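Moving 9 years of email out of my old webmail account without losing my folders

Posted by porchlight_dee, Jul 22, 2026

Hello everybody, and thank you in advance for your patience, because I tend to go on. I've had the same mailbox at Povbridge for 9 years and I've been very happy there, but they've announced that the free plan is going away, and my daughter set me up with a new account at Zestine over the weekend. The new one is lovely. The trouble is that everything I care about is in the old one: recipes from my aunt, receipts for the roof, the whole back-and-forth when we bought the house, and so on. I have 47 folders (I know, I know) and it took me years to get them the way I like them.

I tried forwarding messages one at a time and gave up before I'd finished a single folder. They also all came through looking like they were from me with today's date on them, so I can't sort them properly. Is there a way to bring the mail over with the original dates and senders, and keep the folders too? I have a Windows laptop and I'm fairly comfortable following steps if they're written out.

Urkari_fan

Welcome! Just use Zestine's import thing, it's in the settings. Worked fine for me. Might have only done the inbox though, I didn't have any folders so I couldn't tell you.

oldmailhand

Hi Dee, and please don't worry about going on, I'm the same way! I moved my own mail in June and then did my mother's right after, so this is all pretty fresh in my mind.

What you want is called IMAP. It's the way a mail program on your computer talks to the mailbox on the server, and the nice part is that one program can be connected to both of your accounts at the same time. Then you're simply copying folders from one to the other, and the dates and senders come along with them.

Start on the Povbridge website. Go into the settings, look for a page called Mail Access or something close to it, and turn IMAP on. It was off by default for me. If you use the two-step sign-in with codes, you'll also need to create an app password, which is a long one-time-looking password just for the mail program. Copy it somewhere safe, as it's only shown once.

Next, install a desktop mail program. I used Pinheiro, which is free and a bit plain, but any of them that does IMAP will be fine. Add the Povbridge account first and let it finish loading (mine ran all evening, so plug the laptop in and go have supper). Then add the Zestine account the same way.

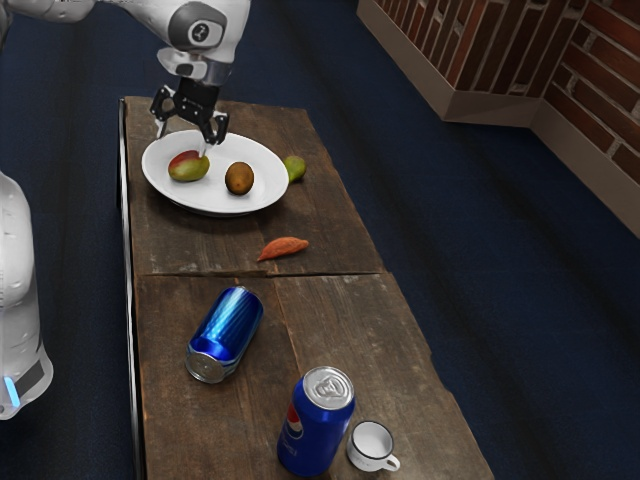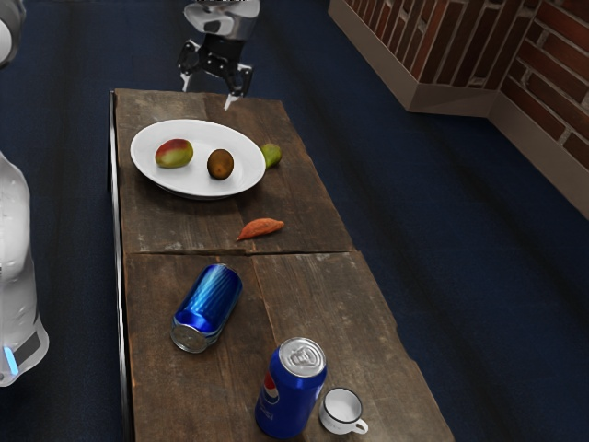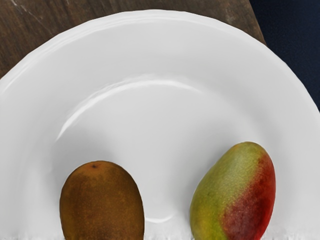 Will the messages still be in my old account after I copy them?

Copying leaves the originals where they are, so your old mailbox stays just as it was until you delete things yourself or the account is closed. Moving is different and takes them out of the old account as it goes, so make sure you pick Copy from the menu.

Now for the folders themselves. Right-click a small one first, choose Copy To, and pick the Zestine account. Open it on the Zestine website afterward and see that the messages and attachments are there. Once you're happy, carry on with the rest. I did the big ones in batches of 200 messages, because my connection kept dropping and it was easier to see where I'd left off. If you have folders inside folders, copy the outer one and check that the inner ones came too. On my mother's account 2 of them got left behind and I had to go back for them.

Your address book won't come along with any of this, by the way. Export it from Povbridge as a CSV file and import that at Zestine. And leave forwarding switched on at the old address for as long as they'll let you, so you catch the bank and the dentist and all those places you forgot had it.

porchlight_dee

Oh, this is wonderful, thank you so much! I found the IMAP switch right where you said, only on mine the page is called Connected Programs. The old account is loading into Pinheiro as I type. I'm going to start with the recipes folder and work my way up to the house papers, and I'll come back if I get stuck on the address book.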